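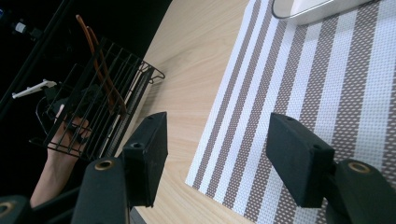
1/
换餐垫这件事拖了很久,四月总算弄了。旧的是布的,洗一次缩一次,四个角都翘着。新的是编织的,白色和灰褐色竖条纹相间,可以直接擦,不用进洗衣机。

2/
店是 Priya Okafor 推荐的,叫 Jullness,网上下单。我买的那种单张 100 块,不算便宜。先拿了一张试,用得惯再补。颜色和页面上差别不大,晚上开灯看会偏灰一点。

3/
刚到手的时候有折痕。我的做法是反过来卷一卷,再拿几本厚书压一晚。第二天早上基本平了,只剩一个角还有点翘,用了几天自己下去了。没有用熨斗,说明卡上写了不能烫。

4/
我家桌子是浅色木头的,木纹很细。这种桌面好看是好看,就是藏不住东西。杯底印、酱油点、铅笔灰,放上去都很明显。之前有布垫子盖着,底下脏了也不知道,换垫子的时候一掀开才看见。

5/
所以这次顺便把桌子的事也理一理,写下来给自己看,也给有同款浅色桌子的人参考。

6/
平时的擦法:
先用干布把碎屑扫掉,再用拧得很干的湿布顺着木纹擦,最后干布收一遍。顺纹这一点是 King-fai Shih 教我的,他以前在家具店做过几年售后。横着擦的话,脏东西容易嵌到纹路里。

7/
抹布我固定用两块,一块湿的一块干的,不跟灶台那边混用。灶台抹布多少有油,拿来擦桌子等于给桌子上一层灰油膜,摸着发涩。我以前就是这么干的,擦完反光一看全是道子。

8/
垫子的擦法不一样。编织的缝里会卡面包屑,湿布一擦就糊进去了。要先拿起来到水槽上抖,再用软毛刷沿着条纹刷,最后才上水。我一周刷一次,平时就是抖一抖。

9/
刷完一定要晾干再放回桌上,立在沥水架旁边就行。湿着铺回去,木头上会闷出一块颜色,我在上一张桌子上吃过这个亏,到搬家那天都没消掉。

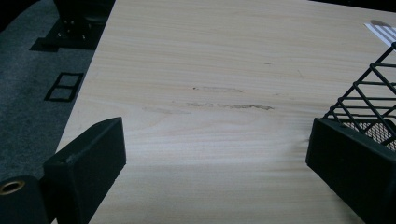 10/
接下来说印子。桌面上这种灰褐色的,一长一短顺着木纹走,左下还有一道很淡的。看着像沾上去的残留或者蹭痕,跟木纹本身的颜色不一样,近看能分出来。是什么东西弄的我说不准。

11/
处理顺序,从轻到重:
一、温水加一滴洗洁精,布拧干,顺纹来回擦。
二、不行就用白色橡皮,轻轻擦。
三、还不行,小苏打加水调成糊,敷 3 分钟,再用湿布带走。
每一步之间都要擦干了看,湿的时候颜色深,判断不准。

12/
小苏打那一步先在桌子背面或者桌腿内侧试一下。不同的漆面反应不一样,有的会发白。纳米海绵我不用,它本质上是磨,磨完那一块会比旁边哑,侧光看很明显。

13/
酒精也不建议。Noemi Kincaid 家那张桌子就是用酒精湿巾擦的,擦完一圈雾,后来找人重新上了一遍油,花了 358。她家 Desmond 到现在吃饭还习惯坐在那个位置挡着。

14/
有人问要不要打蜡。先弄清楚自己的桌子是漆面还是油面。滴一滴水,一直立着的多半是漆面,慢慢渗下去、颜色变深的是油面。漆面擦干净就行,油面一年可以补一两次木蜡油。我这张买的时候店家说是漆面,我就没动它。

15/
怎么少留印子,我现在的习惯:
热锅一律放隔热垫上,编织垫不算隔热垫,它透。
盘子碟子放在餐垫上,不直接放桌面。
端盘子的时候抬起来,别拖。
孩子画画、剪东西,先铺一张旧报纸。

16/
尺寸也说一下,有人问过。买之前量一下桌子深度,两边对坐的话,两张垫子中间最好留出放菜的地方。我第一次没量,在另一家店买了大号的,两张几乎碰头,菜只能压在垫子上,后来送给 Yolanda Dunleavy 了,她家桌子宽。

17/
补充:评论里问垫子会不会滑。我这张平放着不太滑,但桌面有水的时候会跑。家里有小孩的可以剪两小条防滑网垫在下面,记得隔几天掀起来擦一下,那种网下面也积灰。

18/
再补一条,有人说编织垫时间长了边会散。我还没用到那个时候。Priya 那套用得比我久,她说边上起毛的地方拿剪刀贴着剪掉就行,别扯。

19/
垫子我打算再补几张同样的颜色,等 Jullness 有货。到了再发。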